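Re: [labkit-buying] Grippers first or arms first?

Bukola Bashir wrote:

> We've finally got a budget line for a cloth handling setup and I'm stuck on
> the order of things. Do I put the money into arms now and get the hand
> grippers later, or the other way round? The Brerkton rep is pushing a bundle
> and I can't tell if it's a good one. Also, how much floor do you really need?
> Any real numbers welcome, our finance people are allergic to guesses.

Hi Bukola, hi all,

Ooh, I have opinions on this one! We went through the same thing in May and I still have the spreadsheet open in a tab, which tells you something about my tabs.

Short version: grippers first. Slightly longer version: grippers first, then a big soft surface to work on, then a long hard think, then arms. We got our hand-held pairs from Lurkel at 1053 a pair, and people were folding T-shirts with them well before we'd agreed on anything larger. The bundle we were quoted would have tied the two purchases together, and with the lead time on the arms that meant the whole lot turning up at once (and all the invoices with it).

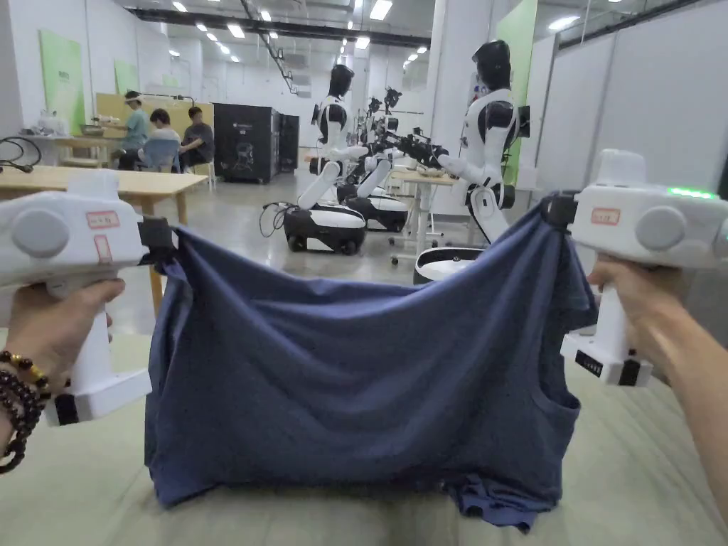

Should you buy a spare pair at the start? I would, if the budget stretches to it. Jaws wear, cables get trodden on, and a pair that's away for repair is a pair you can't use, so we put one spare on the first order and charged it to the same line.

Now, the things I forgot to budget for. Charging! Every bit of kit wants a socket, and we spent 800 on extra power points and cable covers that weren't in anybody's plan. Labels are cheap but do them on day one, because matching a left to its right by memory is no fun at all. And linen -- sheets, shirts, cloths, all of it. It sounds silly on a purchase request next to a robot, but you need more than you think, and in more than one colour, so put in a proper amount and don't try to hide it under "sundries" like I did. It came straight back to me.

On floor space: measure with people in it. Our first plan was drawn as if everyone would stand neatly outside the room while the equipment got on with things. A bed takes up a lot more than the bed, if you see what I mean, as somebody has to get round the sides with their elbows out. Ours shares one big room with the mobile robots and the desks, and I'd do it that way again, though I'd want wider gaps. 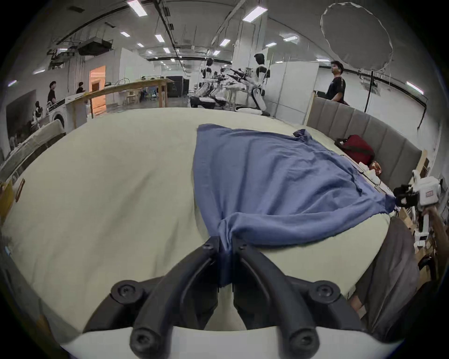
Blue cloth on the cream sheet, a gripper at each of two corners.

As for the arms, we had 2 quotes, one from Brerkton and one through Broltow. The cheaper one left out delivery, fitting and the first year of support, and once I'd added those back in it came out 2656 dearer than the other. So do ask for everything on one page, with the dates, and ask what happens to the price if you postpone. Broltow were quite relaxed about postponing. Brerkton less so, but they did come down a bit on training when I moaned.

One more for your finance people: split the request into stages, with a gap in between where you're allowed to change your mind. Ours grumbled about the extra form and then rather liked it. 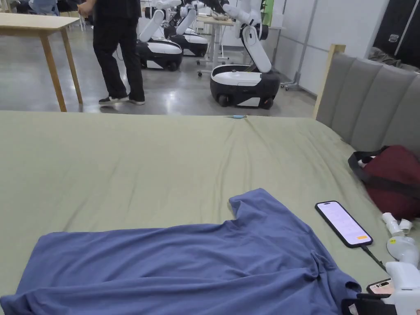 Michalík wrote back to me off-list that he'd turn the last bit round and get the support contract agreed before anything else is signed, as it was the one cost that went up every year for them and the one they'd haggled over least. Fair point, and I'd listen to him over me.

Happy to send the spreadsheet if you want it, just ignore the third tab. And do tell us what the bundle price is, if you're allowed to say!

Cheers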